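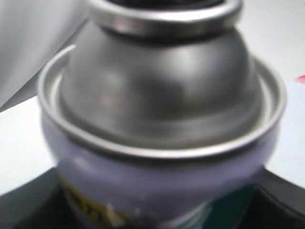
Spray can from the wrist camera, close range. Hulwood Robotics Club sorting project.

Progress report to the Famden community grants program
Hulwood Robotics Club, senior group
Prepared by Solène Fleury, club coordinator
2025-08-06

Hi everyone at Famden,

Time for our second report, and I've got a lot more to tell you than I did in the first one (which was mostly me complaining about freight). The arm is up, it's bolted down, and the students are running it themselves! If you remember, the plan was to teach a small arm to pick items out of a mixed bin and put them in the right tub, so that the kids learn something about recycling and a whole lot about programming. We're calling it Buvia, after a long and silly vote.

Where we're up to

The wrist camera went on at the start of this stage and it has changed everything. Before that we only had the overhead view, and the program could tell you there was something round on the table but had no clue how tall it was. Now the arm goes in, takes a look from close up, and picks its grip from that. The still at the top is one of the can approaches. You can see the trouble we've been having with metal: the rim and the ring at the top throw back bright bands of silver, and the program kept deciding those bands were edges of separate things. Add a bit of blur and the printing on the side isn't much help either, you get patches of yellow and green and no readable letters.

Akash Joshi has taken on the shiny-metal problem and I'm really proud of how he's gone about it. He stopped trying to make the camera see perfectly and wrote a bit of code that looks for the big oval of the rim first and ignores whatever is going on inside it. It took him ages. He also found that slowing the arm down over the last little stretch gave us much sharper pictures, so we've done that across the board and everyone just has to be patient.

Results so far

We ran our first proper trial last week, 100 picks across plastic bottles, cardboard and cans. The arm got 69 of them into the right tub. Bottles and cardboard were pretty solid and most of the misses were cans, either a bad grip or a pick that never started. After Akash's change we ran the same trial again and got 92, which set off so much yelling that the dance class next door came in to check on us. I'd like to see that number hold up with different lighting before I brag too hard, and the next trial will be at night with the blinds down.

The team

We have seven students coming regularly, and they've split themselves into a code crew and a hardware crew without any help from me. The hardware crew wants it on record that they redesigned the finger pads three times. The younger ones have started asking to come along and watch, so I've been letting them load the bin.

On safety, only empties go in the bin, I check every spray can myself before a session, and we keep the arm at low speed with an adult at the stop button.

What hasn't gone well

The Boiko motor controller we budgeted for arrived with a dud channel and the replacement took most of the school holidays to turn up. We lost a fair bit of time there. I also underestimated how much labelling there'd be. Going through stills and marking what's in them is dull work, and I'd planned for a couple of sessions when we needed a good deal more. We've started doing it in short bursts with music on, and that's helped.

Money

We're around $100 under on parts, mainly from printing our own brackets instead of ordering them. With your okay I'd like to put that towards a decent lamp with a diffuser, as softer light should calm down the reflections on the cans. Everything else is tracking to the original budget and the receipts are attached to the email.

Next up

The night trial, then crushed cans (the kids are dreading those), then getting the display ready for the Hulwood open day. Akash is writing the talk and has asked for no adult input at all. If any of you can make it we'd love to have you, and you're welcome to load the bin too.

Thanks so much for backing us,
Solène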